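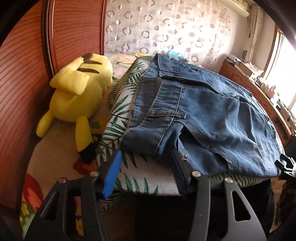 4 min read

Jeans (folding)

Folding jeans is the bit of laundry that comes after drying and before the drawer, and I've ended up writing the entry for it because I do rather a lot of it. Jeans are trousers cut from denim, a tough cotton twill, usually blue, with belt loops and patch pockets on the back.

The basic fold

Lay them on the bed, one leg over the other, so a back pocket faces you. Smooth out the seat, then bring the hems up towards the waistband. Niall Strachan does his in half and half again, which gives you a squarish parcel. Ailsa Strachan prefers the Maddale fold (thirds, with the last bit tucked under) and I've gone over to her side, it's so much neater in a shallow drawer!

Surface

Any bed will do. I like a bit of cloth on top of the bedspread, palm leaves over flowers in my case, and soft toys can stay where they are. Pikachu does.

Creases

Faded denim keeps its creases whatever you do – the whiskering at the hips is wear and won't press out. I don't iron mine.

See also: Rolling; Hanging by the loops; Wardrobes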